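Search this site Search Go

Play Food, Plates and Mats: Your Questions

Last updated Dec 25, 2019

What age is the play food set for?

We suggest three and up. The smaller fruits are a good size for a child's hand, and some have stems that younger children will chew. If you have a baby in the house as well, keep the set on a table and put it away in a lidded box afterwards.

Do I need a mat under the toys?

No, but it helps. A cutting mat marks out where the game happens and stops round fruit rolling off. Any thin, flexible plastic mat will do. The ones with a hole at one end can go on a hook by the sink when play is over.

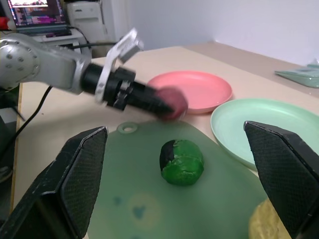

Modelling dough is the other reason people ask us for mats. It leaves colour behind, and darker shades are worse than pale ones. Lift the dough off as soon as the game stops and wipe the mat with warm water and a drop of washing-up liquid. Don't use a scouring pad, as the scratches hold the colour.

My mat has stained. Can I get the marks out?

Sometimes. Spread a paste of bicarbonate of soda and water over the mark, leave it for an hour and rinse. Old stains may fade a little and then stop. They do no harm, but keep a stained mat for play and use a different one for real food.

Can the plates go in the dishwasher?

Clustholm plates can go on the top rack. Wirka plates should be washed by hand, because the rims warp in the heat. If you don't know which you have, wash them by hand.

How do you set out a sorting game?

Put three plates in a row at the back, each a different colour, and the fruit on the mat in front. Ask the child to put one fruit on each plate. They can match by colour, or you can call out the fruit and the plate. Start with three fruits. Raimo Saarela, who wrote our activity sheets, leaves one fruit with no matching plate so the child has to decide where it goes.

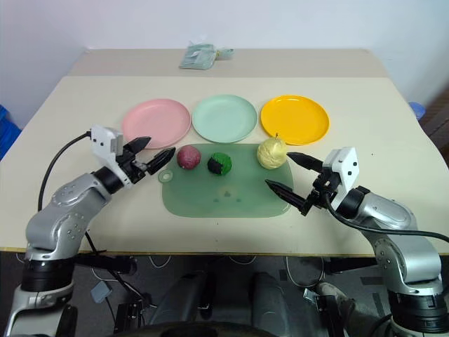
Pink, mint green and yellow plates, with three toy fruits on the mat.

Do you sell single fruits?

Yes, from the spares page. Spares come from different batches and the colour may not be an exact match. For anything not listed, write to Pentti Rautiainen in the parts office and give the set number. The large Lindqvist set is number 301.

How should I store everything?

Plates stacked, mat flat or hung up, fruit in a box or cloth bag. Don't fold the mat, as the crease won't come out. Keep dough in its own tub, well away from the fruit.

Related questions
Cleaning wooden play food
Which dough dries out slowest?
Plorberg play kitchens: spare knobs and hinges
Returns and exchanges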